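Hestar 声明语料：区域联盟主席公开表态与缄默时段记录

说明文件（README）

本仓库收录 Hestar 区域联盟轮值主席办公室对外发布的声明、讲话稿和答记者问，以及同一时期地方报纸与广播对这些表态（或迟迟没有表态）的报道摘要。整理工作由 Prascombe 资料室完成，Sumeya Mekonnen 负责采集和编目，Gijs Dekker 负责标注规则和校对脚本。

最初的用途很窄。资料室要写一份关于联盟危机沟通的内部报告，需要知道每次成员地区出事以后，主席办公室隔了多久才说话，说的是什么，措辞前后有没有变化。报告写完以后材料还在继续增加，格式也渐渐固定下来，于是单独拿出来做成了现在这个样子。

一、内容范围

语料的主体是声明，约 800 条，覆盖 18 个成员地区。每条声明对应一个文本文件和一行元数据。除此以外有一张事件表，列出 29 起被我们认定为“需要联盟层面回应”的事件，包括选举争议、边境封闭、罢工升级、示威中出现伤亡、议会被提前解散等。

事件的认定办法如下：成员地区政府或议会正式致函联盟请求表态，或者至少两家不属于同一集团的地方媒体在社论中点名要求主席表态。满足其中一条就列入。只在社交平台上有人呼吁的，不列入事件表，但会在备注栏里记一笔。

这个标准偏保守。有几次争论很热，网上的批评铺天盖地，最后没有进表，原因都是纸面上找不到符合条件的来源。使用者如果研究的是网络舆论本身，本语料不合适，请另找数据。

以下材料不收：

- 主席以本国或本地区领导人身份发表的讲话，除非讲话中明确提到联盟职务。
- 闭门会议的泄露纪要，不论可信程度。
- 个人账号的帖子。主席办公室的机构账号如果发布了全文声明，按声明收；只有一句话加链接的，不收。
- 外文译本。同一声明有多个官方语言版本时，只收最先发布的一个，其余在元数据里注明。

二、目录结构

statements/　声明全文，按成员地区分子目录
events/　事件表及每起事件的时间线
press/　媒体报道摘要（不含原文）
labels/　人工标注结果
scripts/　清洗、去重和计算间隔用的脚本
docs/　标注手册、修订记录、往来信件的摘录

statements 目录下的文件名由地区代码加流水号组成。流水号只表示入库先后，跟发布时间没有关系，排序时请用元数据里的发布时间字段。这一点写在前面，以前有人按流水号画过趋势图，画出来的曲线完全不对。

三、字段说明

元数据表为 UTF-8 编码的制表符分隔文件，主要字段如下。

statement_id：声明编号，唯一，不复用。撤下的声明编号保留，状态栏标为“撤下”。

member：涉及的成员地区。一条声明可以涉及多个地区，用分号隔开。泛泛谈及“整个联盟”的，填 ALL。

issued_at：发布时间，精确到小时。原件只写了日期没有写时刻的，小时部分留空，不补零。

speaker：发言主体。分为主席本人、办公室发言人、联盟秘书处、联合署名四种。媒体常把发言人的话直接写成主席说的，我们以原件为准。

genre：文体。书面声明、讲话稿、答问实录、吊唁函、其他。

event_id：所回应的事件编号。没有对应事件的留空。

supersedes：若本条是对先前声明的更正或替换，填前一条的编号。

source：原件出处。优先用主席办公室的档案页，其次是秘书处公报，再次是地方报纸全文刊载的版本。

note：备注，自由文本。

事件表另有三个字段需要说明。first_call 是第一次有正式来源要求联盟表态的时间；first_response 是主席办公室第一次作出可归类为回应的表态的时间；silence_note 记录两者之间办公室做了什么别的事，比如主席是否出席了其他公开活动、是否就别的话题发过声明。

silence_note 是争议最多的一栏。我们只写查得到的行程和文件，不推测动机。主席当天在 Mostum 出席港口扩建的剪彩，就写出席了剪彩，不写“回避”。报纸怎么评价，放在 press 目录里，由使用者自己去看。

四、什么算“回应”

标注手册里这一节最长，这里只摘要点。

明确提到事件所在地区，并且提到事件本身的，算回应，哪怕只有一句。提到地区但没有提事件的，例如在例行讲话里向某地人民问好，不算。提到“近来的局势”而没有点名的，由两名标注者分别判断，意见不一致时记为“含糊”，不强行归到任何一边。

吊唁函单独处理。有伤亡的事件里，办公室往往先发吊唁函，过一阵才有政治性的表态。我们把两者分开记时间，first_response 只看后者，吊唁函的时间写在时间线里。想把吊唁函也算进去的，可以用 scripts 目录下的间隔脚本重新计算，脚本有对应的开关，默认关闭。

转述不算。某地议长会见主席以后对记者说“主席对此非常关切”，这是议长说的话。除非办公室随后确认，否则不进声明表，只在 press 里留摘要。

记者在活动现场喊话提问，主席边走边答的，有录音或两家以上媒体的一致记录就收，文体标为答问实录。这类材料措辞零碎，有时候语法不完整，我们照录，不替发言人补齐句子。

五、人工标注

全部声明都做了文体和发言主体的标注。立场标注只做了一个子集，共 80 条，全部取自与事件表有关联的声明。立场分五档：明确谴责、表示关切、呼吁克制、中性通报、明确支持当局。两名标注者独立完成，分歧由第三人裁定，裁定前的两份原始标注都保留在 labels 目录里，没有覆盖。

分歧集中在“表示关切”和“呼吁克制”之间。联盟声明的写法十分程式化，开头一段表示关切，末尾一段呼吁各方克制，中间重申章程。遇到这种文本，我们以篇幅较长、措辞较具体的一段为准。这条规则是标注到一半才定下来的，定下来之后前面的部分又从头过了一遍。

子集不大，不建议拿去训练分类模型。用来检验现成模型在这类文本上的表现还可以，但也请先读几条原文再下结论。外交文书里“注意到”三个字的分量，通用的情感词典给不出合适的分数。

六、采集与清洗

主席办公室的档案页每逢轮值交接都会改版，旧链接大多失效。早期的声明是 Sumeya Mekonnen 从秘书处的纸质公报上扫描录入的，录入后对照原件校过一遍。人名和地名的拼写以公报为准，同一个人前后拼法不同的，在备注里互相指明，正文不改。

后期的声明由 Kwan 抓取。Kwan 是资料室自己写的一个小工具，功能简单，定时访问几个固定页面，发现新内容就存一份快照，再抽取正文。它不处理视频和图片形式的声明。办公室有一阵子喜欢把声明排成一整张图发出来，那一段时间的文本全部靠手工录入，错字可能比别处多，欢迎来信指正。

去重分两步。第一步比对正文的规范化版本，完全一致的合并。第二步找高度相似的，由人看过再决定。两份声明只差一个形容词，往往正是值得研究的地方，所以第二步不做自动合并。曾经有一条声明上午发出时写的是“深感不安”，晚上档案页上已经改成“密切关注”，两个版本都收了，用 supersedes 字段连起来。

抓取偶尔会中断。十月份换过一次服务器，有一个星期日整天没有记录，事后用秘书处公报补了能补的部分。补录的条目在 note 里写有“补录”二字，发布时间可能只到日期。
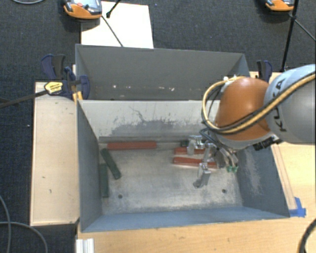 时区也需要留意。成员地区不在同一时区，主席办公室的发布时间又跟着轮值地走。元数据里的时间一律换算成秘书处所在地时间，换算前的原始写法放在 note 里。计算间隔时请不要再换算一次。

七、已知问题

覆盖不均。几个大的成员地区新闻机构多，凡有风吹草动就有社论，容易达到事件认定的标准。小地区只有一份报纸的，永远凑不齐两家媒体，只能靠政府致函这一条进表。结果是小地区的事件偏少，表里看上去风平浪静，实际未必如此。Gijs Dekker 提议过对单一媒体地区放宽标准，讨论后没有采用，理由和不同意见都记在 docs 的修订记录里。

轮值因素。每位主席的办公室人手和习惯不同，有的当天必有回应，有的惯于等部长级会议开完再说。直接拿两任主席的平均间隔作比较，会把制度变化和个人风格混在一起。章程修订以后秘书处可以不经主席先行发声，这之后主席办公室的首次回应普遍推迟，看数据时要把秘书处的声明一并考虑进去。

沉默的含义。没有公开表态不等于没有行动。有几起事件后来披露出主席当时正在私下斡旋，公开发言会妨碍谈判。也有几起至今没有任何材料说明期间发生过什么。语料记录的是公开文本，对这两种情况不作区分，也区分不了。引用间隔数字写批评文章或者辩护文章的，请至少把时间线读完。

媒体摘要由人工撰写，每篇一两句话，目的是指路，不能代替原文。摘要里的引号只用于原文直接引语，其余是转述。若发现摘要与原文意思有出入，请附上原文的刊名和版次来信。

联合署名的声明归属不清。主席与某地领导人共同发表的公报，究竟算联盟的立场还是双边文件，起草的人自己说法也不一致。目前统一收录，speaker 填联合署名，做统计时是否剔除由使用者决定，但请在文中交代。

八、使用许可与引用

声明原文属于公开文件，按秘书处的规定可以自由转载，须注明出处。事件表、标注和摘要由 Prascombe 资料室编写，允许非商业用途的复制和改编，改编后的数据请换一个名字，以免与本仓库的版本混淆。脚本随意使用，出了错不负责。

媒体报道的原文版权归各家报社，仓库里没有，也不提供。来信索要全文的，我们只能告诉您在哪家图书馆可以查到。

引用时请写明资料室名称、语料名称和下载时的版本标签。事件表会随新材料出现而修订，first_call 尤其容易变动，找到更早的信函就会往前移。不写版本标签的引用，别人很难复核。

九、更正与联系

更正意见请写明 statement_id 或事件编号、哪个字段有误、依据是什么。没有依据的更正不处理，有依据的一般在下一次更新时并入，并在修订记录里写上提出人的姓名，不愿署名的请注明。

声明所涉机构或个人要求撤下某条材料的，处理办法是：原件仍在官方渠道公开的，不撤；原件已被官方撤下的，正文保留，状态改为“撤下”；涉及私人住址、未成年人姓名等信息的，立即遮盖，遮盖处用方括号标出。

关于标注规则的问题请找 Gijs Dekker，关于原件和扫描质量的问题请找 Sumeya Mekonnen。两人都不接受就具体政治人物发表评论的采访。

十、待办

补录秘书处先行发声制度实施前的发言人口头答问，目前只有书面部分。

为事件时间线增加机器可读的格式，现在是纯文本，解析起来不方便。

给“含糊”一类写一份单独的说明，附上两名标注者各自的理由。

核对 Mostum 地方议会致联盟信函的日期。信上的落款与收文章不一致，现在用的是收文章的日期。

相关条目

Prascombe 资料室：成员地区议会致联盟信函目录
Mostum 地方报纸社论索引
Kwan 抓取工具使用说明
Hestar 联盟章程历次修订对照
轮值主席交接文件汇编
立场标注手册（单行本）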